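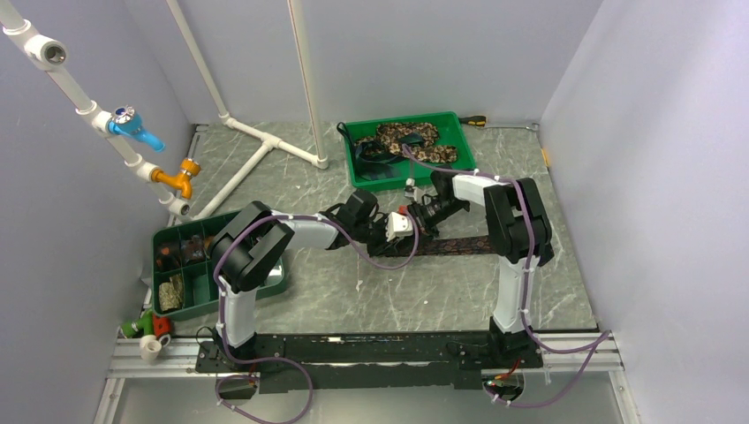
Does a necktie crease less if it's stored flat?

Silk ties do, by a small amount, as long as nothing is resting on them. For wool and polyester ties we found so little difference between flat and rolled that the choice can be made on space alone.

## Background

Hudholm is a clothing library in Brurnilley that lends out clothes for interviews, weddings and funerals. It has 259 ties on its books, plus belts, braces and a box of odds and ends. When we visited in October most of the ties were in two deep drawers. Borrowers pulled out whatever was on top, and ties near the bottom had fold lines across the blade that a hand steamer only partly removed.

Rutilio Zavala, who runs the front desk there, asked our group for a storage method that didn't need new furniture. Our group was Yolanda Carretero, Gopinath Joseph and Azadeh Shahbazi. Abundio Villaseñor supervised.

## What we compared

We borrowed 48 ties and split them across four methods:

- laid flat at full length
- folded once, with the crease at the middle of the length
- rolled from the narrow end and stood in a divided tray
- hung over a bar

Each group had the same mix of fabrics. All ties were steamed and left to rest before the trial, then stored for 12 days in the same room with the blinds down.

For the rolled group we used a green plastic tray with compartments. For belts and other long soft items we used an open rectangular tray, also green, and coiled things in it loosely. Belts weren't part of the crease test, but Hudholm stores them with the ties and any method had to cope with both.

## How we scored creases

The first version of our score was a mess. Azadeh and Gopinath each rated the same ties from 0 to 5 and disagreed on nearly half. Dark patterned ties were the worst, as a brown tie with a busy pattern hides a soft crease very well under overhead light.

We changed two things. The tie was stretched out flat and smoothed once by hand from wide end to narrow end, and a desk lamp was set low to one side so that any ridge threw a shadow. After that the two sets of scores were close enough to average. We also dropped the grade of 5, which neither of them had used.

## Results

| Method | Silk | Wool | Polyester |
|---|---|---|---|
| Flat | 0.5 | 0.4 | 0.3 |
| Folded once | 2.8 | 1.1 | 1.9 |
| Rolled | 0.9 | 0.5 | 0.4 |
| Hung | 0.7 | 0.6 | 0.3 |

Lower is better. Folding once did badly for silk and polyester. Flat storage scored best or equal best in every column, but it takes up a full drawer length for each layer, and Hudholm doesn't have the drawers for it.

Rolling was the next most practical. The silk ties that scored poorly in this group had been rolled tightly by Gopinath on the first afternoon – the looser ones done later by Yolanda had almost no marks. We didn't plan for roll tightness as a variable and can't say more about it than that.

Two knitted ties were hung by mistake and came back longer. We left them out of the table.

## Finding things again

Rutilio's second complaint was that staff couldn't find a tie a borrower had reserved. Hudholm's tags carry the loan number only (the highest we saw was 3429), which says nothing about colour. In the divided tray we grouped rolled ties by colour, with dark and brown ones together in the upper compartments. Staff liked this, though they wanted patterned ties kept apart from plain ones.

Leather belts should be kept out of the tie compartments. A buckle snagged one polyester tie during packing. Anything with a printed or textured skin pattern can go in the open tray with the belts, coiled and not bent.

## Recommendations

1. Empty the two deep drawers.
2. Roll wool and polyester ties loosely, starting from the narrow end, and keep them in divided trays.
3. Keep silk ties flat in the one shallow drawer, no more than three deep.
4. Lay knitted ties flat or roll them. Don't hang them.
5. Coil belts in an open tray.
6. Add a colour word to each tag.

## Limits

The trial was short, and ties at Hudholm may sit for months. The room was drier than the shop. We also had only one lining type among the silk ties, a heavy wool one sold by Maruyama, and a lighter lining might crease differently.

Hudholm has kept the trays and is using them for the wool ties. Yolanda will go back to rescore that group next term, using the same lamp.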